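The Case for the Canvas Bag: On What Student Robotics Should Ask of Students

Opinion
Bożena Kołodziej, Head of Applied Studies, Duda Institute, Utness

Each May the Institute reviews the practical projects offered to students in their second year, and each May the robotics option receives the same comment from one or another of the assessors. The work, it is said, does not look difficult enough. A visitor who has seen student machines race, climb or throw is shown two arms on a bench and a cloth bag, and is told that the students have given most of a term to the question of how things might be put into it and taken out again. The visitor is polite. The mark sheet afterwards contains the word "modest".

I wish to argue that the bag is the best task the Institute has set in this subject for many years, and that other colleges would do well to consider something like it before they pay for another arena.

The project is known internally as Gimesach. It was proposed by my colleague Sławomir Nowakowski and was taken up this year by 19 students, divided into working groups of unequal size according to their timetables. The groups share one bench and a pair of arms. The brief they receive fits on a single page. It asks them to have the arms handle a canvas tote bag and a collection of small gardening goods, to keep a proper record of how this was attempted, and to present the result to an audience that includes people from outside the department.

The goods were chosen with some care. There are tubs with clear sides and printed labels, toy garden tools, and a glove. None of it is valuable and all of it may be dropped. It can be bought again on a Monday morning if a lid splits.
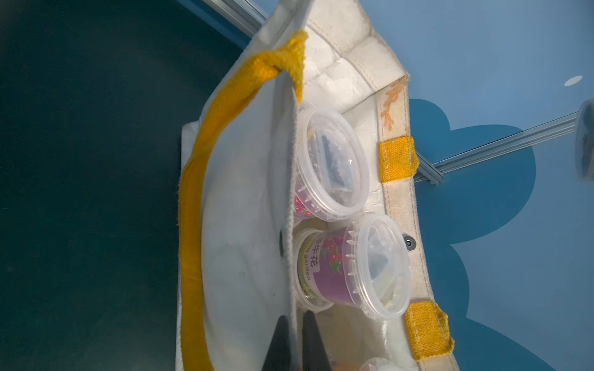
My first reason for defending such a task concerns the material. A student who has only ever moved rigid blocks has learned something true about blocks and something rather misleading about the world. A block is where it was left. Its edges can be measured once and relied upon for the rest of the afternoon. Canvas has no such manners. It folds when it is pulled and folds differently when it is pulled again. A mouth that was open a moment ago may close over the very object that was to be removed. The handle, which any person would take hold of without thought, is from the machine's side one more strip of cloth which may lie anywhere.

Students meet this in their first session and are usually cross about it. They have been taught, correctly, to look for repeatable conditions, and they find themselves with a workpiece that will not repeat. Several groups this year asked whether the bag could be stiffened with card. Mr Nowakowski refused, and I believe he was right to do so, although I did not think so at the time and said as much in a meeting. A stiffened bag would have been a box. The students would have finished earlier and with better figures, and they would have learned what last year's students learned with boxes.

Clear plastic presents a separate difficulty, and one which I had not foreseen. People see a transparent tub chiefly by its contents and by the shine along its rim, and they are so practised at this that they do not notice themselves doing it. A camera system has to be given some means of doing the same. The groups discovered that their programs behaved quite differently with a tub standing up and a tub lying on its side, and one group changed its method for identifying lids four times before it was content. Those four attempts are all in the logbook, including the two that were worse than what they replaced. I consider that logbook to be the finest piece of work submitted in the option.

My second reason concerns the use of two arms. In much student work a second arm is an ornament. It waves, or it holds something that a clamp would hold as well. With an open bag the need for it is plain to anyone who has packed their own shopping, where one hand keeps the mouth open and the other does the filling. To divide a task in this way the students must decide which arm yields when both want the same space, how long one should wait for the other, and what should happen if the cloth slips from a grip halfway through. These are questions about co-operation, and it was striking to hear students discuss them in those terms, often with reference to how their own group was getting on.

Palesa Coetzee, who supervised the evening sessions, has suggested that the planning of the two arms should be taught beforehand in a lecture. I have some sympathy with this. A number of students spent their early sessions solving a problem for which there is a perfectly good chapter in the course text. On balance, however, I would keep the present order. The chapter was read with real attention once they knew what it was for, and the questions brought to the following seminar were better than any I had heard in that room. 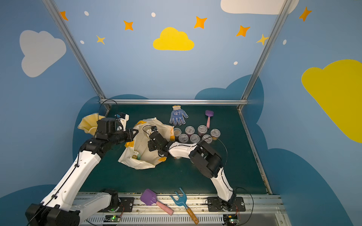
The question of competitions

It will be objected that students enjoy competitions, and that a task of this kind does not lend itself to one. The first part of the objection is quite true. The Institute has entered the Ultotar meeting for many years and will, I hope, continue to do so. Students come back from it tired and proud, with friends in other colleges, and I should be sorry to lose any of that.

My concern is with the effect on teaching when a competition becomes the only form in which robotics is offered. A contest must be judged quickly and fairly, before spectators, and its organisers are therefore obliged to choose tasks whose outcome can be seen from the back of a hall. Speed and distance serve this purpose. So does knocking something over. Careful handling serves it badly, and a college that prepares students solely for the contest will, quite sensibly, stop teaching careful handling. No individual makes this decision. It comes about through a series of reasonable choices of how to spend an afternoon.

There is also the matter of which students take part. When robotics at Utness meant the competition team and little else, the same small circle applied each autumn, and those who had not built machines at school tended to assume that the option was closed to them. The Gimesach brief attracted students from textiles and from horticulture as well as from engineering. One of the most useful remarks of the term came from Lucyna Kozłowski, a textiles student, who explained to her group that a sewn hem behaves quite unlike the panel above it and would be a more dependable thing to grip. This was news to everyone who had been treating the bag as one uniform sheet. It is the kind of remark that the option ought to be arranged to receive.

The question of marks

The more serious objection is that the project is hard to assess. In a race the faster machine wins. What is the examiner to do with a bag?

Our practice this year was to give each group 50 minutes at the bench for its formal presentation, including preparation and questions. The examiners recorded which goods were handled and how, but this accounted for the smaller share of the mark. The larger share was given for the logbook and for the students' own account of why a particular attempt had gone as it had. A group whose arms did very little could still do well if it could say clearly what had prevented them, and a group with a fortunate run could not rely on it.
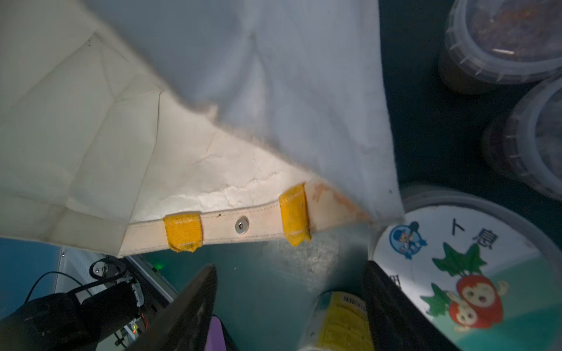
I accept that this places a heavy burden on examiners, who must read a great deal and must know enough to tell a good explanation from a fluent one. It also leaves room for disagreement. Miłosz Wilczyńska and I differed considerably over one group, whose written work was thin but whose spoken answers were excellent, and the matter was settled only after a second reading. Some colleagues regard such cases as evidence that the scheme is unsound. I regard them as the ordinary condition of marking anything worth marking. We do not abandon the essay in history because two examiners may read it differently.

There are faults that should be put right before the option is offered again. The bench was too heavily booked, and groups with sessions late in the day had less help available to them than groups in the morning. The brief should say more plainly that a record of failure will be credited, as certain students plainly did not believe this until they were told in person. I would also ask that visiting assessors be given half an hour with the logbooks before they are shown the arms, and preferably a turn at the controls. It is a good deal harder to call the task modest after one has tried to persuade a gripper to take hold of a fold of cloth.

There remains the argument from employment, which is usually raised last and which I do not wish to overstate. The Institute cannot promise its students that they will find work handling bags. It can say that the places in which they are likely to be employed, among them nurseries, packing halls, laundries and kitchens, are full of things that bend, spill, shine or lie underneath something else. A student who has spent a term with such things has been given an honest introduction to them. The machines that manage well in a cleared arena will always have their admirers, and their builders deserve the applause they receive.

The proposal now before the Institute is that Gimesach should continue for a further year with the same bench and a second bag of a different cloth, and that the hours for supervision should be increased. I shall be voting in favour, and I would ask those colleagues who remain doubtful to attend an evening session with Ms Coetzee's groups before they decide.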